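Miltville lab gets two robot arms to share a table

I stopped by the Wiriya lab in Miltville last month, mostly because Marwa Morsy had been telling me for ages that her group's new training method was working, and I wanted to see it for myself. I'm glad I went!

The idea is pretty simple when she explains it. Most two-arm setups learn from a person steering both arms at once, and that's tiring and slow. Marwa's team records the left arm and the right arm separately, then lets the software work out when each one should wait for the other. She calls it "taking turns on paper first" – I'm stealing that phrase. 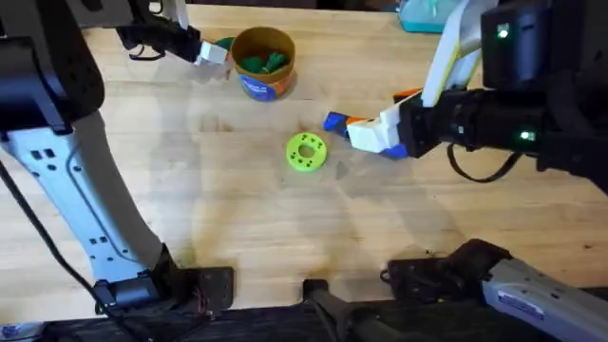
The part that got me was how little practice it needed. The group used 2000 short recordings, all made in 11 working days, and then tried the trained model on 3 different table layouts it hadn't been given before. It did better than their older joint-steering version on 2 of them. On the last one, with everything crowded toward one side, the old way still won, and Marwa was quick to bring that up before I could ask.

Somkiat Chantharasri, who came over from Drusterton to help with the timing code, told me the hard bit is hesitation. If both arms decide to be polite, they just sit there (I know people like that). His fix is a small score that goes up the longer an arm waits, so sooner or later one of them moves. He'd like to swap it for something learned, but so far the plain version has been hard to beat.

They're writing it up now and hope to put the code out in December, along with the recordings. Pedport's hobby robotics club has already asked for an early copy, and Somkiat says they can have it once the install notes make sense to someone besides him.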